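Stop throwing away the recovery code

April 29, 2022

Most of the manipulation software I get asked to review has the same shape. There is a perception model, which is large and recent and has had most of the budget. There is a planner, usually borrowed. Then there is a folder called recovery, or retry, or sometimes just misc, with a few hundred lines in it that somebody wrote the week before a customer visit.

My argument is that the folder is the product. The rest can be replaced every 18 months and generally is.

I came to this view slowly. At Silunard we ran a picking cell for the Demville warehouse, and for the first year we put our effort into recognition. We labelled 2,000 crops of packaged goods by hand. The detector got better each month and the throughput graph stayed flat. When we finally went through the logs, the detector was rarely the thing that had stopped the cell. The planner would produce a grasp, the hand would go to it, the object would be a centimetre off or a different shape by then, and the controller would report success because the fingers had reached their commanded positions.

A bag of chips is the plainest case. It has no fixed geometry. The printing on it folds and disappears, so the features a matcher wants are half there, and they may be upside down as well. The grip that holds it at the top edge can be a good grip or a bad one depending on how much film is between the fingers. None of that can be known from the camera before contact, and a fair bit can't be known after. 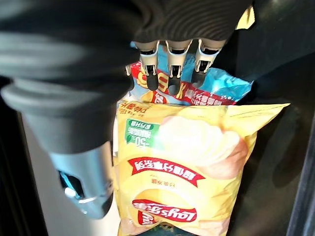
Marcelino Holanda wrote to me after an earlier draft of this went around and disagreed. His view is that retry logic is what you write when your state estimate is poor, and that every branch in it hides a fault upstream. He would sooner have a cell halt on the first bad grasp and force the team to fix the estimate. He also pointed out that at Brandão they had let a recovery tree grow to 200 nodes, and by the end there was no one on the team who could say what it would do on a given input.

I agree with him about the 200 nodes. A behaviour tree that size is a programming language without a debugger. But halting on the first bad grasp only works when the world can be estimated well enough to make bad grasps rare, and with soft packaging I don't think it can. You can spend another year on the model and the film will still crumple differently on the next pick.

What I'd ask for is modest. Write the failure states down before you write the planner. We ended up with 10 at Silunard, and 3 of them covered nearly everything in the logs: nothing in the hand, more than one item in the hand, and item held but shifted. Each had its own check and its own exit, and each could be replayed from a log on a laptop with no robot attached. That last part cost us the most time and I would do it first if I were starting again.

The checks themselves should be dull. Finger position error, motor current, one look from the wrist camera after closing. Vellis, the planner we moved to later, has a hook for all of this and ships with it turned off. I understand why – it slows the demo down. It still ought to be on by default, and the vendor ought to publish cycle times with it on.

Buyers could help here too. Ask to see the recovery folder. Ask who maintains it, and when it was last changed for a reason other than a demo. If the answer is a long silence, budget for an operator standing beside the cell.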